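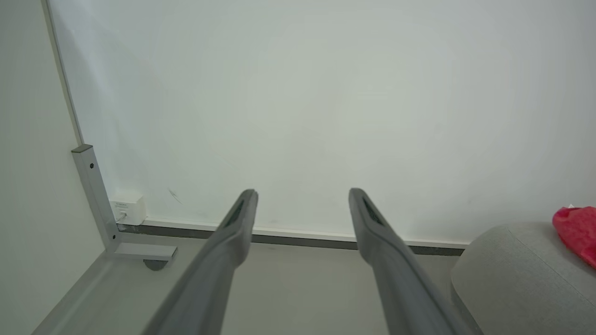
**Tuhiwai Athletic Club | Kit & Laundry**

# Starix 74-liter laundry basket

I have wanted to write up this basket since June, and Darcy Kingi finally told me to stop talking about it in the hallway and put it on the kit page. So, fine. I love it!

We used to keep the washing in a Fletent canvas hamper. It looked great in the store and spent its whole life slumped over sideways. You'd drop a sweatshirt in and the mouth would close up over it like a tired sock. The Starix is plain white plastic, holes in the sides, light brown rim, and it stays open. You can throw things at it from the other end of the room (I do) and most of them go in.

The rim is the best part. It's wide enough to hang a sleeve over while you look for the other one, and it doesn't dig into my hands when I carry a full load down to the machines. The old hamper had rope handles, and I'd get to the bottom of the stairs with red lines across my fingers.

I was less sure about the holes. I thought drawstrings would poke through and catch, and a couple of thin ones have. Wide waistbands and ordinary tops have been no trouble, and air gets in, so a bag of shirts emptied into it after an evening session smells a lot better by morning than it ever did in canvas. Please still hang up anything soaking. It's a basket and it can't work miracles. 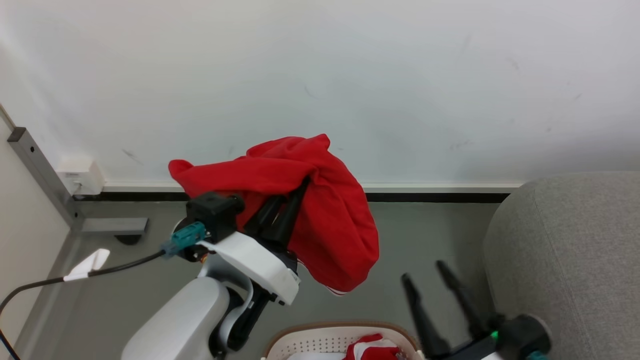
*Words: Raelene Tomoana, kit and laundry*

Red is the real test for us. Our reds shed lint on everything, and the bits that collected in the hamper seams would turn up later on somebody's white trim. With the Starix I wipe the inside with a damp cloth and it comes clean. No pink stains on the plastic so far either, and I've left wet reds in it longer than I should admit.

What don't I like? It's light, so an empty one scoots across the floor if you bump it. The corners at the bottom are a bit tight for digging out socks. And it doesn't fold, which Ebony Whitcombe brings up every time she has to fit it in her car next to the cones.

The wall next to our sorting spot has scuffs on it, and I'd like to keep it from getting any more, so set the basket down a little way out and don't shove it back with your foot. Plastic or canvas makes no difference there.

I've put it through 100 loads now. No cracks, rim still tight, and I'd buy the same one again tomorrow. Lleucu Morris has asked for a second one to keep the whites apart. I'm all for it, as long as it's the same size so they stack.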